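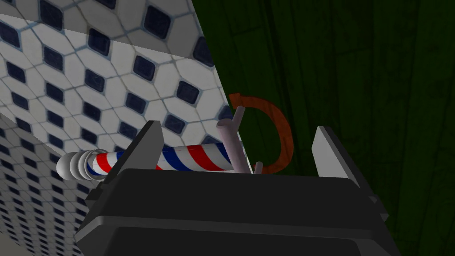 Notes for session six: The grasp that wasn't there

Okay, pick up where we left off. Last session we got the Drollano tasks running end to end and everybody went home happy, me included. I'd told you the success rate looked good. It did look good, and it was wrong, and I'd like to spend the whole session on how it was wrong, since I'm the one who read you the number.

Quick reminder for anyone who missed it. Drollano is our simulated room, with the tiled surfaces and all the clutter (the barber pole, the peg stand, the orange hook, the basketball and so on). Gukthorpe is the planner that decides where the arm goes next. Mondal is the logger. The task under test was pick, carry, put down. You've all run it by now.

1. What we saw first

Irina Zamfir was checking put-downs for her lab write-up and noticed that the planner had slowed the arm down for a careful placement, lowered it, opened the fingers and backed away, and that the object had not been anywhere near the arm at the time. It was back where it had slipped out, a good way earlier. The episode was marked as a success.

My first reaction, and I'm not proud of it, was "oh, one odd run, ignore it." Please don't be me. Irina went and pulled the rest of the batch: 194 episodes, and 41 of them had the same thing in them. A grasp reported as held, with the camera on the hand showing no grasp at all.

So write this at the top of your page: the success label and the object's position came from different parts of the program, and we only ever looked at the label.

2. What "held" means to the software

Before we go hunting, let's be clear about how the program decides it's holding something, because a few of you assumed it looks at the camera. It doesn't. The camera is there for us and for the learned policy you'll meet in session nine. The held flag comes from a little piece of code I'll call the watcher, and it does this on every simulation step:

Read the contact on the left finger pad.
Read the contact on the right finger pad.
If both have been touching the same object for long enough, set held to true.
If either one loses it for long enough, set held to false.

Pretty sensible! The "long enough" part is there so that a tiny bounce in the contact solver doesn't flip the flag back and forth. Long thin things like the barber pole do bounce in there, especially with other objects crowding the fingers, and if you take the wait out you get a flag that chatters like crazy. (Try it in exercise 2. It's kind of fun.)

Then Gukthorpe reads held and makes decisions from it. If held is true, it uses the slow carry speed. It keeps the planned path higher off things. It also turns down the collision guard near the fingers, so the carried object doesn't get treated as a crash. Put a star next to that last one, we'll come back to it.

3. Looking at the hand 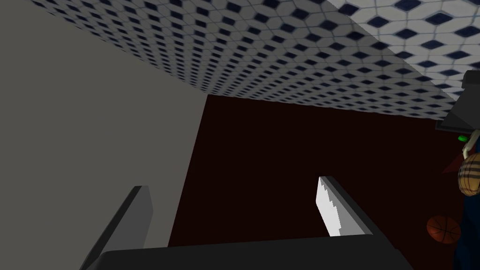 With the fingers spread and nothing between them, you'd expect held to be false, and you'd expect the planner to go back and try again. So when you're reading a bad episode, the first thing to write down is what the hand is doing, in plain words, before you open the log. "Open, empty." Two words is fine. Then open Mondal and write down what the flag says at that same step. If the two don't agree, stop there. You've found the place, and anything you read further down the log is going to be the planner acting perfectly reasonably on bad information.

I keep pushing the order (hand first, log second) for a reason. Sobia Orakzai and I both went through the same episode the other way around. We read "held: true" in the log, then looked at the pictures, and I swear we talked ourselves into thinking the object must be hidden behind a finger. For a good ten minutes! Sobia had a whole theory about the viewing angle. We'd been told it was held, so we went looking for ways it could be.

A second trap is the tilt. The hand camera rolls with the wrist, so the room leans over at all kinds of angles, and it's easy to lose track of which way is down. If an object looks like it's resting on the pad, ask yourself whether it's touching it or just lined up with it from where the camera sits. You can't settle that from one view. Use the second camera or the object pose.

4. The actual bug

Estela Valdebenito found it, and she found it by being annoyed. She had sorted the bad episodes every way she could think of: by object, by starting position, by random seed. No pattern. Then she sorted by length, and all of them bunched up at the bottom. Every bad episode was a long one.

The watcher had a step limit. Somebody had set it to 2,000 steps back when our longest task was much shorter than that (okay, the somebody was me, in April). After step 2,000 the watcher simply stopped running. It didn't raise an error and it didn't clear the flag. The last value just sat there and the planner kept reading it like it was fresh.

Take the episode on your handout. The object leaves the fingers at step 2,069. By then the watcher has been asleep for a while, and the last thing it ever said was "held." So the planner carries nothing across the room, slowly and very carefully, and puts nothing down. Then the scoring code asks one question, "was held true on arrival and false after the release command?" The release command clears the flag by force, so the answer comes out yes. Success!

There are two mistakes stacked up in there, and I'd like you to be able to tell them apart on paper:

The watcher stopped and left its last answer lying around.
The scorer trusted the flag and never checked where the object ended up.

Either one on its own would have been caught pretty fast. With the first alone, the scorer would have failed those episodes and we'd have noticed the dip. With the second alone, the flag would have been right most of the time. Together they covered for each other.

5. Why I'm calling it a safety matter

Some of you are thinking, come on, it's a simulation, a pretend arm put down a pretend object. Fair. But go back to the thing you starred. With held set to true, the guard near the fingers is turned down. In our bad episodes the arm was moving around with an empty open hand and with its protection against bumping things reduced, for as long as the flag stayed stuck.

The same planner code goes onto the Ellero arm in the teaching bay. Same flag, same guard setting. Lleucu Yorath looks after that arm, and when I told her about this she took the planner off it before I'd finished my sentence, which was the right call. It stays off until the checks in part 6 have been signed by two people. I know a couple of you had bay time booked. Sorry. Come and see me and we'll move things around.

Note that the emergency stop on the Ellero arm doesn't go through the planner, so it would have worked the same as ever. I'm glad about that, but I don't want it to be the thing we lean on. A stop button needs a person who has noticed something is off, and what we had was an arm moving slowly and smoothly with a log that said everything was fine.

6. The fix, and how we check it 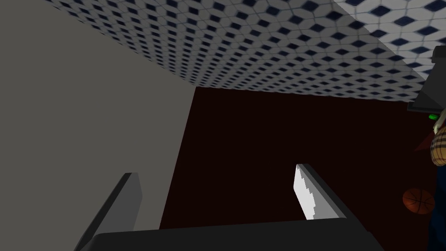 Start with the test case, before touching any code. You need an episode where the hand is open and empty well past the old limit, and you need it to fail on the old version. If your test passes on the broken code, it isn't testing what you think it is. Oriana Ulloa wrote the one we're using. She holds an object past the limit, forces the fingers open, lets the arm carry on and asks for the flag on every step after that. On the old version it stays true to the end. I found that weirdly satisfying to watch.

Then the changes:

Remove the step limit from the watcher. It now runs for the length of the episode.
Put a step number on the flag. Any time Gukthorpe reads held, it also reads when held was last updated, and an old value counts as "unknown."
Treat "unknown" as not held for the collision guard, so the guard comes back up. The arm also pauses.
Score on object position. The flag can still go in the log but it gets no vote.

You'll notice I haven't said "raise the limit." Two of you suggested that in the forum, and it would have made all our bad episodes go away. It would also have left the same hole sitting further out, waiting for a longer task.

One thing I haven't solved: how old is old? If the cutoff is too tight, the arm pauses all the time and you'll hate it. If it's too loose, we're partway back to where we started. I've set a value that seems okay for pick and carry, but I haven't tried it on the hook tasks, and I'd love for somebody to take that on as a project.

7. For next time

Exercise 1. Take three episodes from the shared folder. For each, write the state of the hand in your own words at five different steps, then look up the flag. Hand in both columns, including the ones where you changed your mind.

Exercise 2. Set the watcher's wait to zero and run the barber pole task. Plot the flag and tell me what you see.

Exercise 3. Find one other value in Gukthorpe that can go stale without anyone being told. There are at least two. I know about one because Irina emailed me this morning.

Exercise 4 (optional). Rescore last session's batch by object position and compare it with the rate I read out to you. Bring the new number and I'll put it on the board next to mine.

Lab groups stay the same. If you were in the group that had the bay, you're in the simulation room with everyone else until Lleucu says otherwise.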